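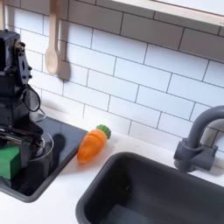

Induction or radiant for a small rental kitchen?

Posted in: Kitchens and Appliances

marlow_st

I'm redoing the kitchen in the downstairs unit of a two-family house in Gernley. The old coil range is on its way out and I want to put in a two-burner or small four-burner cooktop, flush with the counter if possible, with a separate wall oven later or maybe no oven at all. Counter is going to be white laminate. The unit rents to one or two people at a time and they tend to stay a couple of years.

I can't decide between induction and ordinary radiant glass. The price gap at the store near me is 200 dollars for the same width. There is a 40 amp circuit at the range location already. No gas in the house and I don't want to bring it in.

Main worries are tenants not having the right pans, and repairs. What would you put in?

pdx_nouhaila

Induction. I've had it in my own place for six years and I put it in a rental after that. It's easier to clean than radiant because the glass doesn't get as hot outside the pan, so spills don't bake on the same way. In a rental that's most of the battle. The radiant top I took out had a gray ring burned around the big element and I tried everything on it, including a razor blade.

On the pans, I put a line in the lease packet saying what works and left a 12 inch skillet and a saucepan in the cabinet. Both are still there.

Nouhaila Badawi

tkessel

Going to disagree. For a rental I'd go radiant every time. Any pan works, any tenant understands it, and when an element dies you buy an element and put it in yourself. On induction when something dies it's usually a board, and the board can cost more than half of what the whole cooktop did.

I manage a few units and the call I do not want is "the stove is beeping and won't turn on." With induction that call can be the wrong pan, an empty burner, the child lock, something spilled on the controls, or a real failure. You drive over to find out which.

gardenhose7

If you want to be cheap about it put in another coil range. Elements pull out by hand, tenants can't crack it, and it costs next to nothing. I know it's ugly.

marlow_st

I thought about coil. The layout is the problem. The spot is under a window and I want the counter to run straight through, and the freestanding range breaks it up. I also want drawers below.

tkessel, have you had boards go or is that more of a general worry?

tkessel

Two. One was a Naciri and was out of warranty by a month or so. They wanted 477 for the board plus labor. I replaced the cooktop with radiant. The other was covered.

pdx_nouhaila

Two boards out of how many cooktops, though? I've had none in three. I'm not saying they don't fail, but people tell board stories about every appliance now. My dishwasher has had more board trouble than either stove.

tkessel

Two out of five. I stopped buying them after that, so I don't have a bigger number for you.

ehab_elk

I install these for a living so a few things that haven't come up.

Check the cutout before you order the counter. Sizes are not standard between brands, even for the same nominal width. I have seen people buy a cooktop, have the counter cut, return the cooktop for a different one, and end up with a gap they can't hide. Get the unit in the house, open the box, measure it, then have the counter cut from the actual unit.

With laminate, the cut edge needs to be sealed. People skip this. Water gets under the rim, the particleboard swells, and then the glass doesn't sit flat anymore. Seal the edge with silicone or varnish all the way around, let it cure, then set the top with the gasket that comes in the box. Do not glue the cooktop down. I get called to take out tops that someone caulked in with construction adhesive and they don't come out whole.

For induction you need air underneath. If you want drawers right below, read the manual for the clearance and for whether it wants a panel between. A shallow top drawer stuffed with dish towels up against the fan intake is the most common cause of overheating shutoffs I see. I'd bet some of those board failures started that way too.

Your 40 amp circuit is probably fine for either one but the nameplate decides that, so look at it before you buy. If the old range is on a three-wire cable and the new one needs a neutral, that's a bigger job. Get an electrician to look.

Ehab El Khatib

tkessel

Fair point about the drawer. The Naciri did have a drawer under it. I never looked at what was in it.

marlow_st

Thank you, this is very useful. I hadn't thought about the drawer at all. I have the cabinet on order but can probably change it to a false front on top and two deep drawers below.

Ehab, do you have a preference between the two for a rental?

ehab_elk

If the tenants stay a couple of years, induction. If they turn over every few months, radiant. People who stay learn the stove.

A false front is a good way to do it. You still want the airflow the manual asks for, so don't close it up tight behind.

old_mill_rd

Has anyone said anything about the touch controls yet? I hate them. My mother has an Elora with touch controls and she can't get it to respond when her fingers are dry, and when there's water on it the thing shuts itself off. If you rent to older people get knobs. There are a few that still come with knobs, both kinds. They cost a bit more.

gardenhose7

Agree on knobs. Touch controls on a stove are a solution looking for a problem.

pdx_nouhaila

I don't mind touch but I'd agree for older tenants. One thing in favor of touch is there's nothing to break off or lose. In my last place with knobs I bought replacements twice.

rina_b

Tenant here, so the other side. I've lived with both. What I cared about was how fast it was and whether I could clean it before moving out without losing deposit money. Induction was better on both counts. I had to replace one aluminum pot, which I didn't love, but it was an old pot.

The thing that bothered me on the radiant one was that it stayed hot so long after it was off. I had a cat at the time. There was a light to tell you it was hot but the cat didn't read it.

If you do go induction please tell people before they move in. I found out on the first night with a bag of groceries and a pan that wouldn't heat.

marlow_st

That's a good reason to put it in the listing. I'd planned to put it in the lease but the listing is better.

tkessel

Put it in both, and leave the manual in a drawer. Not the top one, apparently.

hollis_w

Scratches. Whatever you get, assume the glass will be scratched at the end of the first tenancy and decide now whether you're going to charge for it. I treat light scratches as normal wear. A crack is damage. I take photos at move-in with a lamp held low to the side so that the marks show up, otherwise you get into an argument about which ones were there.

Also don't put the spice cabinet above it. A jar falling from a shelf is how mine cracked. The replacement glass was priced so close to a new cooktop that I bought a new cooktop.

gardenhose7

Which is why I said coil.

hollis_w

Coil doesn't fit what they're asking for. They said that already.

pdx_nouhaila

On cleaning, for whichever kind of glass you end up with. Let it cool, wipe with dish soap and a damp cloth, then dry it. For stuck spots I use the cream cleaner and a plastic scraper. No powder and no green scouring pads. I left a bottle of the cream under the sink in the rental and it gets used, going by how light it is when I stop in.

Sugar is the exception. If jam or syrup boils over on radiant you want to get it off while it's still warm, with a scraper and a mitt, or it can pit the glass.

wrenfield

Can I ask about the hood? I'm in about the same situation and my inspector wants a vented hood if I move the range location at all. Is that just here?

ehab_elk

Varies by town. Call them before you move anything. If the cooktop is going under a window, like the original poster has, also ask about the window. Some places care about curtains and about the distance to the frame. Even if they don't, I wouldn't hang a curtain there.

marlow_st

I hadn't thought about curtains either. It has a roller shade inside the frame now. I'll call.

On the hood, I was going to run a small one out the side wall next to the window, but I'm not sure yet that there's room.

old_mill_rd

What brands are you looking at?

marlow_st

Either the Cledell two-burner or the small four-burner Elora. The Cledell only comes in induction. The Elora comes both ways and that's where I got the price gap from. The store has the Cledell on display and it felt solid. The rim looked a little thicker than on the other one.

old_mill_rd

A raised rim is better in my opinion. The flat-edge ones look nicer in the store but anything that boils over goes straight onto the counter.

tkessel

I'd take four burners over two in a rental even if the tenants only ever use two. People notice it when they come to look at the place. My units rent for 70 a month more than they did before I redid the kitchens, and I'm sure the cooktops aren't all of that, but a two-burner looks like a vacation cabin.

rina_b

I wouldn't have cared. I'd have wanted the counter space.

tkessel

You might not. I've had people ask.

marlow_st

Update, 11th April. I called the town. No hood requirement if the location stays the same, and they only asked that nothing flammable hang over the cooktop. The electrician came out and the cable is four-wire, so that part is done.

I ordered the four-burner Elora in induction. Cabinet is changed to a false front and two deep drawers. The counter people will wait for me to have the unit here before they cut. I asked about sealing the edge and the guy said they don't normally do it, so I'll do it myself.

New tenant isn't coming until June so there's time if something goes wrong.

ehab_elk

Good. Wipe the sawdust out of the cutout before you put the silicone on, and let it sit overnight. Run every burner on high with a pot of water before the tenant moves in, all at once if the circuit allows it. If it's going to trip or shut down you want to see it then.

hollis_w

And take the photos before anyone cooks on it.

wrenfield

Did the electrician charge you for the visit or was it rolled into the install? Trying to work out what to budget.

marlow_st

He charged for the visit but takes it off the bill if he does the hookup, so he's doing the hookup.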